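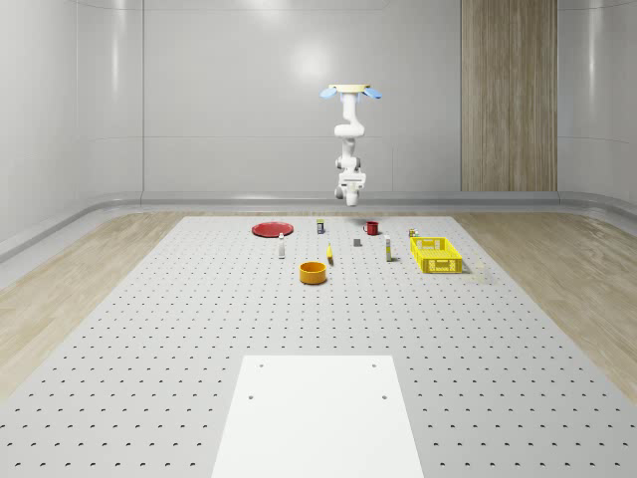

The Clerk Who Kept the Carbon Copies

Vira Romaniuk has been writing about the same filing cabinet for most of her working life, and she would like you to know that it is a very good filing cabinet.

It stood in the records office of Grullero, a mining town with one paved road and, for a while, a surprising number of generals. In 2000 a clerk in that office began taking home the carbon copies of land transfers. The originals had a habit of going missing shortly after they were signed. The copies went into a flour sack, the flour sack went under a bed, and the clerk went on stamping forms as if nothing in the world interested her less.

When the papers surfaced, they showed that a company called Herkudetti had acquired most of the valley from people who were dead at the time of sale. One of them had signed twice. The company called this a clerical irregularity. The clerk, who took a certain pride in her work, was offended by the word "clerical."

She served four years for theft of state property, the state property being used carbon paper.

Romaniuk was a junior reporter at Pan, a weekly that paid late and in cash. She was sent to cover the sentencing because the person who normally covered sentencings had a cold. "I was told to bring back 300 words and a receipt for the bus," she says. She came back with two notebooks and no receipt, and the argument over the bus fare outlasted her employment there.

Her book on the case, The Flour Sack, comes out in October. It will be free to download, which alarmed the first publisher she spoke to and puzzled the second. Both suggested a hardcover. One suggested a love interest.

"They wanted to know who the clerk was in love with," Romaniuk says. "I said filing."

We met in Vimley, where she now lives above a shop that repairs accordions. It is a poor arrangement for someone who records interviews at home, and a number of the tapes she played me include a retired prosecutor explaining himself over what sounds like half a polka. She has transcribed everything, polka included, in brackets.

The clerk herself is never named. She asked for that when she was released, and Romaniuk has kept to it with a stubbornness that has cost her at least one documentary deal. The producers were willing to blur a face. They were less willing to have no face to blur. Readers hoping for a heroine in a headscarf, gazing over the valley, will have to make do with a woman who thinks the index is too short and has said so in writing.

She is right about the index. She is also, on the page, wonderful company: dry, impatient, unable to let a wrong date go by. Asked at trial whether she had considered the consequences of her actions, she replied that she had considered them alphabetically. The judge had it struck from the record. There was a carbon copy.

The book's middle chapters are harder going. Romaniuk visits the families whose names were used, and the jokes thin out. One man spent years being told by an official at a window that his father had sold the orchard. He would say his father was buried in it. The official would say that was a matter for another window. Romaniuk lets the exchange run for several pages, and I wouldn't cut a line.

What the case changed is a sore subject. A few parcels were returned. Herkudetti altered its letterhead. The records office went over to computers, and visitors are now told that nothing can be lost, usually while somebody is looking for it.

Then there is the question of why she is giving the thing away. Romaniuk has several answers, depending on how tired she is. People in Grullero shouldn't have to pay to read about their own land. A free book is difficult to buy up and pulp. And Pan, before it folded, worked out what it would have owed her for the original series – a sum that, she says, got her used to the idea.

She makes coffee, apologizes for the accordion, and goes off to look for a letter she wants me to see. It takes her a long time to find it. The filing cabinet in the hall is her own, bought secondhand, and she keeps her sweaters in it.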